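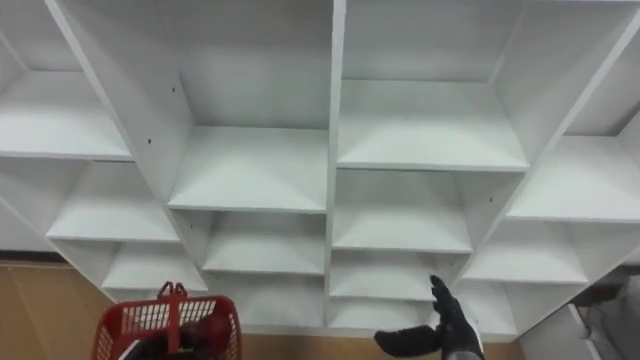 Zero Days Lost, and Other Numbers I Don't Trust

The sign at the gate of the Nandthorpe depot said 234 days without a lost-time accident. I asked what had happened on the day before the count began. The supervisor walking me round didn't know, and he had worked there the whole time.

Van der Merwe runs the depot and a bigger yard at Nandmont, and in October it bought a safety program called Huta. Workers log near misses on their phones. The firm says reports went from 114 a year to 760, and it is very pleased with that.
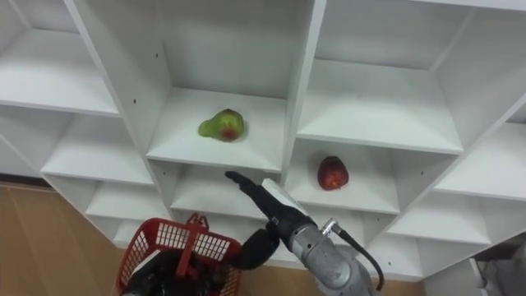 One loader at Nandmont told me that most of them were filed in the last hour of the month, when the crew remembered its target, and that he had personally reported the same loose mat four times. The mat, he added, was still loose.

I don't doubt that people at head office mean well. But a target for reports gets you reports. I read through 190 of them over two afternoons and found plenty of untied laces and coffee spills. Forklifts came up twice. I had been in the yard for ten minutes before I had to step back from one.

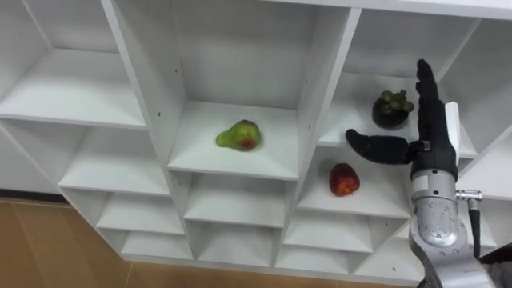 Then there is the bonus. Crews with no lost days get extra pay each quarter, so a man with a bad wrist has every reason to sit in the office and sort paper until it heals. He is at work, and the number on the sign keeps going up. Van der Merwe calls this "modified duty" and says it is voluntary.

What I wanted to see was a list of things that had been fixed, with dates. I asked for one on 19th May and was sent a brochure.

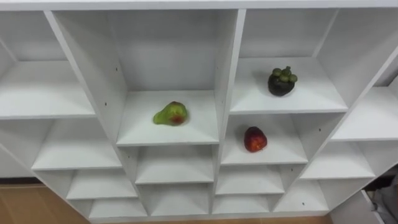 Work and Industry Desk

We asked again before going to press. The firm said a list was being prepared.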